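September, almost midnight

I promised myself to write here every evening and I already missed 3 days, so today I write a little more.

The whole weekend went to Skorkomari. I told myself I would play only the first island, and then I played until my tea was cold. The new patch changed how the boats turn. Before, I could pass the narrow water near Tefera with my eyes closed, and now I hit the rocks every time.
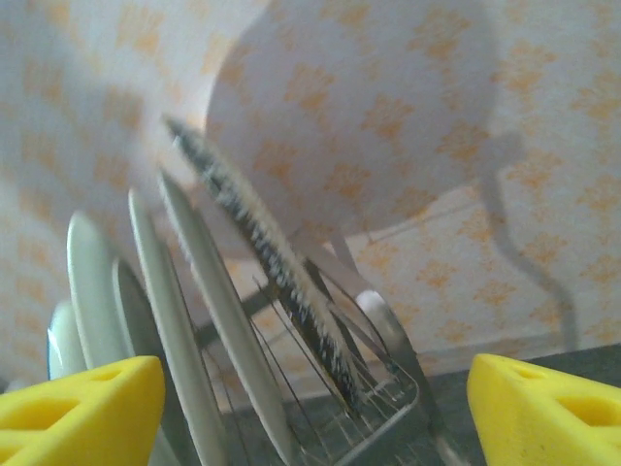
In the evening Josphat Kioko came online and we tried the harbor mission together. He plays on a very old laptop and his game stops for a second when many enemies come. He wanted to install a mod called Garent, which makes the shadows simpler. I was a little afraid of it, so I made a copy of my save folder first – I lost 43 hours of progress last year and I don't want to feel that again.
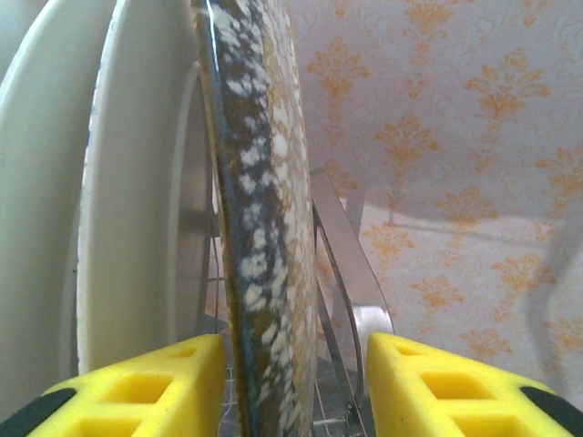 The mod was easy to put in. You copy one folder, you start the game and you choose it in the menu. My game runs the same as before, but Josphat says his is much smoother. He was so happy that he forgot to close the gate and we had to begin the mission again.

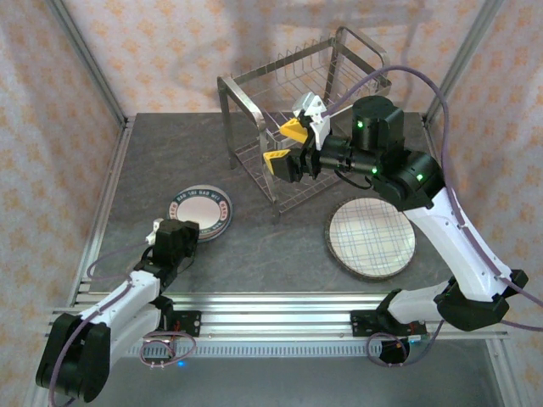

Photo: Rodolis

I also sold all my fish and bought the big lamp for 1,000 coins. It was maybe a mistake. The lamp is beautiful, but now I have only 8 coins and no rope, and for the caves I need rope.

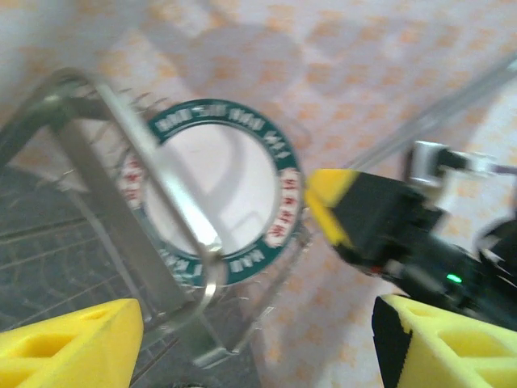
Tomorrow I want to practice the boat alone, without voice chat. Josphat laughs when I hit the rocks, in a friendly way, but then I laugh too and hit the next one. I must also write to my sister about her old controller. The left stick on mine goes up by itself – maybe this is why I cannot turn. Now I go to sleep.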